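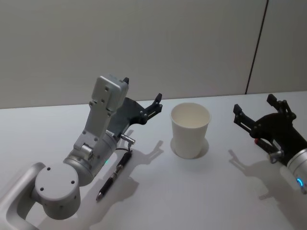 The Pen from Ovulier

I had been at Predum for 13 years when they asked me to clear my room. The letter said the end of January. It came with a reference number, 3041, which I was to write on every box.

There wasn't much to put in the boxes. I took the books down first, then the calendar, then the folder of letters from Bright that I had always meant to answer. By four o'clock I had got as far as the table. It was a plain white table against a plain wall, and I had never liked it. Every mark showed. I used to wipe it down with my sleeve before anyone came in.

The paper cup was mine, from the machine downstairs. The pen was not, or not to begin with. It was black, with a silver clip and a silver band, and it was heavier than it looked. A woman from Ovulier had lent it to me on my second morning so that I could sign for a delivery. She went down to the van to fetch the last parcel and the driver took her straight on to the next job. I kept the pen in case she came back. After a year I started using it.

I had written everything with it. I wrote the Gimby report with it, all 65 pages, and the apology for the Gimby report. I wrote my mother's shopping lists, and later on the list of people to ring about my mother. I changed the refill more times than I could remember. Once I left it on a train and went back to the lost property office for it on 27 different mornings, until the man behind the counter put it down in front of me without a word.

Now it was lying at a slant, near the cup, and I couldn't decide which box it belonged in. Boxes for home went on the left of the door. Boxes for Predum went on the right, and somebody would come for those at five.

I sat down. I could hear a trolley going along the corridor, stopping at each room. I thought about the woman from Ovulier and tried to picture her face, but all I could get was her coat, which was green, and her hand holding the pen out to me with the clip facing up. She had said, "Mind, it leaks a bit." It had never leaked.

The trolley stopped outside. A young man put his head round the door and asked if I was finished.

"Nearly," I said.

He had a form on a clipboard and he began patting his pockets, first the jacket and then the trousers – the way people do when they know already that there is nothing in them.

I picked up the pen and held it out to him.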